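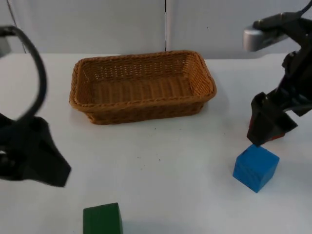
A rectangular basket with a braided rim.

Digby Tipoki answers the door with a bread knife in one hand and an apology already under way. He has forgotten what time it is, he says, and the second loaf is still in the oven, and would I mind sitting in the kitchen? I would not mind at all. The whole house smells like toast.

Tipoki has run the Durnent Supper, a Monday night meal in a rented hall on the edge of town, for 19 years. Anyone can come. You bring a dish or you bring five dollars or you bring neither, and you sit wherever there's a chair. I had heard about it from three different people in one week, all of them talking with their mouths full, so I was expecting a big personality. What I got was a quiet man who gets loud on the subject of soup.

"Soup is the best thing you can give a stranger," he tells me, sawing at the first loaf. "You can't look fancy eating it. Everybody leans over the bowl, everybody blows on the spoon. By the second helping you know each other."

He grew up in a house where dinner was eaten in front of the television, and he doesn't say this with any bitterness. His parents both worked late. The idea of a long table came from a summer job at a fruit-packing shed in Gakumitz, where the owner's mother cooked lunch for the whole crew and made them all sit down for it, no matter how far behind they were.

"We'd be hours late with the truck and she'd be slicing cucumbers," he says. "I thought she was crazy. Then I left and got a desk job and ate a sandwich over my keyboard for four years, and I thought about those cucumbers every single day."

The first supper was in his own living room with 4 guests, one of whom had come to read the meter. Tipoki made a lentil soup that he now calls "brown and hot, and that's all I'll say for it." They stayed until eleven. The following week there were more, and by winter he was borrowing chairs from the house next door and handing bowls out through the kitchen window.

These days a normal Monday brings in 39 people, give or take a family with the flu. The biggest night of all was a September one, when a storm took the power out across town and the hall still had gas. That evening 318 bowls went over the counter. He knows the number because he rented the bowls and had to pay for each one that didn't come back.

"All but two came back!" he says, and slaps the table so hard the butter jumps. "In the dark! People were washing up by flashlight. I've never been so happy in my life."

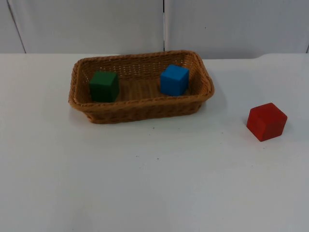
The basket again, with three colored cubes.

I ask him what he has learned about cooking for a crowd, and he puts down the knife to think about it properly. Salt late, he says. Cut the carrots bigger than you want to. Make one pot with no meat and no dairy in it and make that one the best, so that it isn't the sad pot in the corner. His current favorite is white bean with a lot of rosemary and the rind of whatever lemon is lying around, and I can report that it's wonderful, because by this point he had put a bowl of it in front of me without asking.

The bread recipe came from a regular named Singhal, who turned up in the second year with a jar of starter wrapped in a dish towel. Tipoki had never baked anything. The early loaves were so dense that the kids at the far table used a slice as a doorstop, and he kept serving them anyway. "You have to let people watch you be bad at something," he says. "Then they'll bring the pie they were too shy to bring."

There have been rough patches. The hall changed hands six years ago and the new rent was more than the supper could pay. For two months they met in the parking lot of Vodix, the tire shop across the road, with camping stoves lined up along the wall and everyone in coats. He talks about those two months more fondly than about almost anything else. The singing started there, he tells me. It was too cold to sit still after the meal, so someone began a round, and now there's a song every week, usually while the pots are soaking.

Does he ever get tired of it? He laughs and says he gets tired every Monday at four in the afternoon, when the onions are still whole and his feet hurt. "And then the first person walks in shaking off their umbrella, and they go 'Oh, that smells good,' and I'm fine. I'm fine till midnight."

He would like to see more suppers in more towns, and he's generous with advice to anyone who wants to start one. Get a pot that's too big. Don't make a sign-up sheet. Pick one night and never move it, even when it falls on your birthday. His own has landed on a Monday several times now, and he has never told the table until the plates were cleared.

The oven timer goes off while we're talking about dumplings – he is for them, strongly – and he's up and across the room before I can close my notebook. The second loaf has come out lopsided, with one end much taller than the other. He turns it around a few times, decides the tall end is mine, and wraps it in newspaper for the drive home.

Contact us | Copyright, all rights reserved | Back to top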